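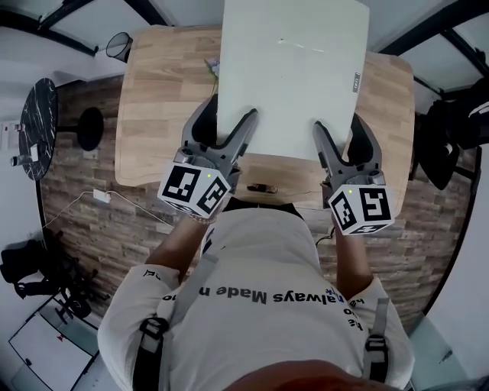 3.2 Table and board handling

Figure 4. A board held at its two long edges, seen from above.

All board tasks were done at one table, a rectangular wooden one with a light-brown top and rounded corners. The board in Figure 4 is white and lies flat, reaching from the near edge of the table toward the far side, with bare tabletop left to the left and right of it. The person stands at the near edge with both arms forward and takes one long edge on each side. We call this the opposed hold. In the Kindham set it was the most common starting position, used in 169 of 600 trials.

The other holds were a corner hold, a one-sided hold and a near-edge push. The one-sided hold was seen in 55 trials, mostly when the board had to be turned. Trials in which the board left the tabletop were coded separately, following Kollár, and are treated in Section 3.4.

Small items were left on the table between tasks if they were there when the person arrived. In Figure 4 a small black object with a short cord lies just beyond the near edge. Items of this kind were coded as clutter and given no label of their own. Moving clutter before taking hold of the board was counted as a separate step, and 7 trials from the Arkby room were recoded in May under this rule.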